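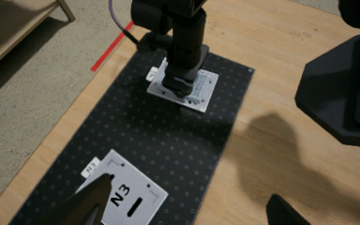
A reader asked me whether the Letness kit is worth buying if you only plan to run it in simulation, and would the Dudach plan do the same job for less? Fair question! I've put 1,285 runs through it so far, all simulated, and I'd say yes to the kit - the arm models load fast and the cards sit on the board at any angle you like. This one is marked N3, with a black perforated mat under it.

Dudach is cheaper, sure, but it stops at 100 saved layouts and Letness gives you 2,000. I filled those 100 by September (oops). More pictures when I get to version 2.

Posted 2/23/22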